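From: Ewan Partington
To: Ruddock Menders list
Date: 7 February 2024
Subject: Re: Old T-shirts for the rag rug

Hello all, and thanks Gerrit for getting this one going again.

Gerrit Maes wrote:
> I've got a bag of old T-shirts in the hall cupboard and I'd like
> to make a rug before June. Do I cut them in strips or loops?
> And does colour matter, or will it all go to mud in the end?

Strips, I'd say, though I know there are loop people on this list and I love you all dearly. Loops leave a little knot at every join, and my feet find every one of them on the way to the kettle.

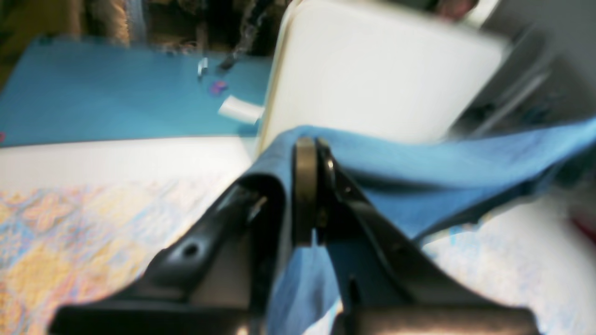 Light blue cloth, a little wrinkled.

As for colour, it matters more than you'd think! My first rug was every colour in the house and it did go to mud, Gerrit, a sort of porridgey mauve (the dog adored it). For the second I kept to blues and greys with a bit of cream, and my sister asked which shop it came from. I've been insufferable ever since.

Do wash everything first, and leave out the fabric softener if you can bear to. It makes jersey slippery, and then your
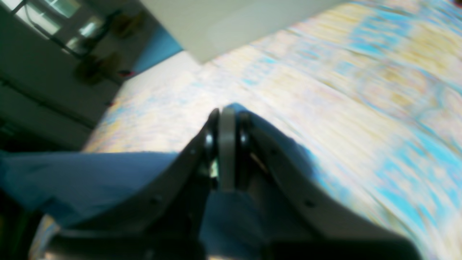

strips slide about when you're plaiting and you end up pulling one side tighter than the other, and the whole thing cups like a pie dish. Mine did. I steamed it flat under a wet towel and it behaved for 3 months or so.

For the cutting:

1. Lay the shirt out on a table and fold it over so the side seams are near each other, keeping the top edge straight. 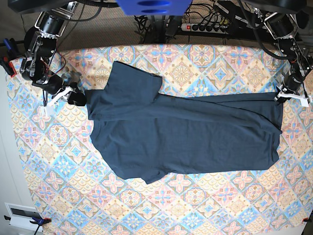 2. Trim off the hem and cut across from the bottom, stopping at the armpits.

3. Give each strip a good tug so it curls in on itself.

Save the sleeves for the centre coil, they're just right for it.

I've a spare rug needle if you want it, Gerrit. I'll pop it in the post if you send me your address again, I've lost the envelope.

Cheers,
Ewan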